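Budgeting for a drinks-handling cell: speaker notes

Slot is Monday, after the coffee break. Keep to time, questions at the end.

Slide 1. Title

Say good morning, say who I work for (Dunleavy, equipment planning, bar and catering side). Say early on that I'm not selling arms. My job is the spreadsheet, and the talk is about what goes in it.

Slide 2. What we wanted

Hotels group asked us for a costed plan for drinks service at a counter. Soft drinks and water in plastic cups first, wine later if the sums worked. Project name is Hitetti, so if I say Hitetti from here on that's what I mean.

Mention that the brief was one page and didn't say which bottles. Ask the room who has had a brief like that. Wait for hands.

Slide 3. The job itself

Pick up a bottle, bring it to a cup, pour, put it back. Everyone in the room can do it without thinking, so people underprice it. A soft plastic bottle and a glass wine bottle need different grip force. A part-used bottle weighs less than a full one. Each of those is a line in the budget, either as hardware or as somebody's hours.

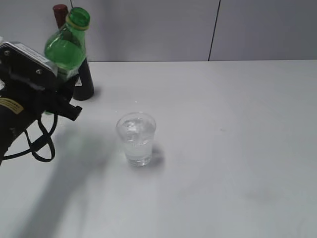

The arm is the price everyone asks for first. In our plan it came to less than half of the total. Go slowly over the next slide, it's the one people photograph.

Slide 4. Where the money goes

Read down the list, don't explain every line.

Arm and controller.
Gripper, plus spare fingers. Order the spares with the gripper or you'll wait for them.
Table and back panels. Cheap, but measure the doorways.
Cameras and mounts.
Safety assessment. Book it in before the arm arrives.
Integration days. We planned 56 and used 85.
Consumables.

Stop on integration days. The extra days went on bottle changes — the hotels group changed supplier halfway through, and the new bottle had a different shoulder. Not anyone's fault, but there was no money set aside for it. We now put in a separate line for product changes and we don't let it get merged with contingency.

Slide 5. Quotes

We had 3 quotes. Draritz was the lowest on hardware and left out training. Brornusance was the highest and had training and a year of call-outs in the price. Third one came in late and I won't name them.

Put them on the same basis and the gap nearly closed. Tell people to send suppliers a blank table to fill in. If you let them use their own layout you'll spend a week lining up the rows.

Also ask who pays for the return visit if acceptance fails. Two of the quotes didn't say.

Slide 6. Acceptance

Our test is 100 pours in a row on the agreed bottles and cups, with a person watching and allowed to stop it. Write down in the contract what counts as a spill. We argued about drips for most of a morning.

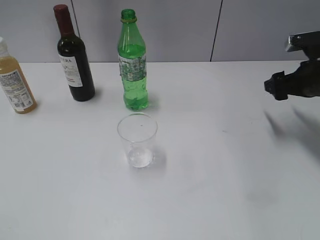
List the bottles by size, material and cap in an appendix, and have both sides sign it. Same for cups. Anything added after signing is a change and gets priced as one.

Slide 7. Buy, lease or wait

Lease suits a trial if the site might close or move. Check who insures it while it's on your floor. Buying made sense for Hitetti with more than one counter planned. Waiting is a fair answer as well, and I should say so — one of our other sites waited and put the money into a new glasswasher.

If short of time, skip the lease table and go straight to slide 8.

Slide 8. Running costs

Year two is where plans go thin. Fingers wear, pads need replacing, software support goes up at renewal. Ask for the renewal price in writing on day one. Put in cleaning time too, sticky drinks get into everything.

Slide 9. Questions

Blank quote table and the bottle appendix are on the handout. Likely to be asked about staffing, so have the July rota figures ready. Handouts are in the blue folder, leave the spare ones on the desk by the door.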